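Small Things, Picked Up Slowly: Gralbridge Workshop Gathers Lessons for Robot Arms

Posted 09/03/2021

GRALBRIDGE - If you have ever stood on a dark porch trying to work one more key onto a ring that was already too full, you will have some sympathy for the people at Truvik, who have spent the better part of August guiding robot arms through that sort of fiddly business, over and over, and saving every try.

The small company moved into the old Bañuelos upholstery building on the east side of town last winter, and plenty of our readers have written in to ask what goes on behind the roll-up door. What goes on, at least this season, is a good deal of patient handling of small household things. A person moves the arms from a set of hand controls, the cameras and the joint readings are recorded together, and each finished try goes into a growing pile of examples. A learning program will later be fed the whole pile, in the hope that it can work out how to do the same jobs without a person at the controls.

The project goes by the name of Below, which has caused a certain amount of confusion on the phone. Miroslava Kollár, who runs it, told us the name came from a drawer label in the first workshop, where all the little hardware was kept, and that by the time anyone thought of a better one it was already printed on the folders. She has a fondness for key rings that she traces to her father's hardware store, and she was happy to spend a long morning talking about them.

"A ring is springy, it's shiny, and it lies nearly flat on the table," Kollár said. "You come down a hair too high and you've pinched air. A hair too low and the fingers are pressing on the tabletop. People do it by feel and never give it a thought, so we have to show it a great many times."
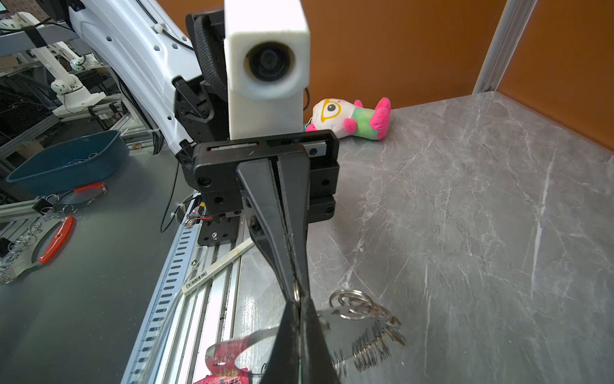 How long does it take a person to learn to run the arms well enough for the tries to be kept?

Most new operators at Truvik need 5 shifts before their work goes into the collection. The first few are spent on large, soft objects, which forgive a clumsy grip, and only after that do they move along to rings and keys. Tries made during training are stored separately and are not used for teaching.

Zixuan Xie was the first operator hired for Below and has since trained most of the others. Xie came to the work from a dental lab, of all places, and says the two jobs have more in common than you would guess, what with the steady hands and the long stretches of looking closely at something very small. The trick, according to Xie, is to slow down just before the fingers close and to keep the same pace on the fortieth try that you had on the second. Operators swap out every 27 minutes by the kitchen timer on the shelf, a rule that everybody grumbled about in the beginning and that everybody now defends, because tired hands make jerky movements and jerky movements get learned right along with the good ones.

Before each try, the operator reads a short instruction from a card. Some are plain, along the lines of picking up one ring and setting it down a little farther away. Others ask for two arms to share a job, one holding while the other pulls or threads. The objects are put down in a new arrangement each time, and this is taken quite seriously. A program that has only seen a chain lying in one spot, Kollár explained, will go looking for it in that spot until the end of time. So the chains get moved and turned, and odds and ends from around the house are left on and near the work surface so that the learner gets used to a bit of clutter.

By the last week of August the group had kept 266 tries of the key and ring jobs alone, and more than that number had been thrown out. Kollár is not troubled by the waste. A try may be dropped because a camera feed stalled, or the card was misread, or the operator bumped a control while reaching for a sleeve. Each one is watched from start to finish by somebody other than the person who made it, and the reviewer marks where the grip begins, where it ends, and whether the job on the card was done.

There is a lively disagreement in the building over what should happen to the near misses, meaning the tries in which a ring slips and is picked up again. Kollár likes to keep them, on the grounds that a robot working on its own is going to drop things and had better have seen what picking them back up looks like. Others would set them aside until the clean examples have been used. For now they are kept under their own label, and the matter comes up again at lunch with some regularity. 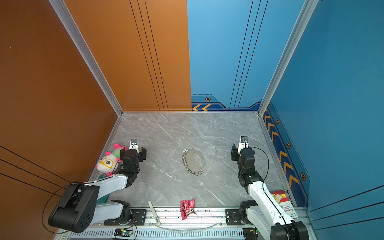 Vratislav Jurčo takes the more cautious side and did not mind our saying so. In his view a slip that has been nicely recovered is worth saving, but only if the reviewer can tell which moment was the mistake, and he has watched plenty of tries where he could not. He would sooner have a smaller collection that he trusts all the way through, and he added that he has lost this argument before and expects to lose it again.

Truvik plans to start the first round of training later this fall, using the key and ring tries and a smaller set made with soft goods. The learner will then be given the same cards the operators use, with a person standing by at the stop button. Kollár expects the early results to be poor and has told the staff as much, so that no one takes it to heart. What she wants from the first round is mainly a list of what is missing. If the program does well with rings near the middle of the table and badly near the sides, for instance, the operators will know where to spend the winter.

Asked what all of this is for, Kollár spoke about sorting and packing work, the kind where a bin of mixed small parts has to be gone through by hand, and about repair benches where one person could use an extra pair of hands to hold something steady. She was careful to say that nothing of the sort is for sale and that she would not care to guess at a date.

The company has also been looking for more operators. It has 3 openings for part-time work beginning this month, mornings or early evenings, with no background in robotics needed. Dagmar Slanina, who handles the hiring, said that people who sew, tie flies, fix watches or have raised small children tend to take to it quickly, and that anyone curious is welcome to sit in on a session first and see whether the quiet suits them. It does get very quiet in there. We visited for most of a morning and caught ourselves whispering.

Inquiries can be left at the front desk of the Bañuelos building during regular business hours. The buzzer sticks, so give it a good long push.

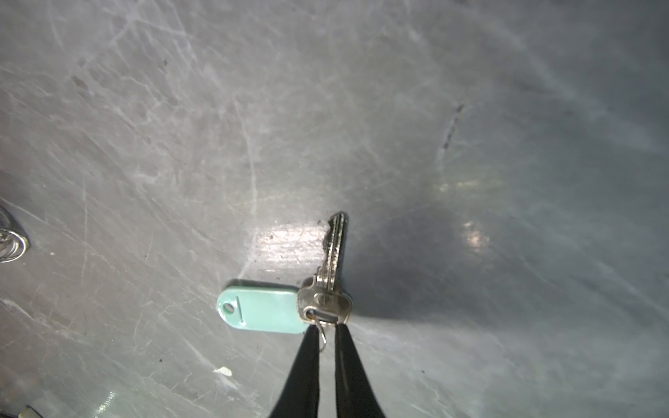
A key with its teal tag, held in the gripper at Truvik's Gralbridge workshop.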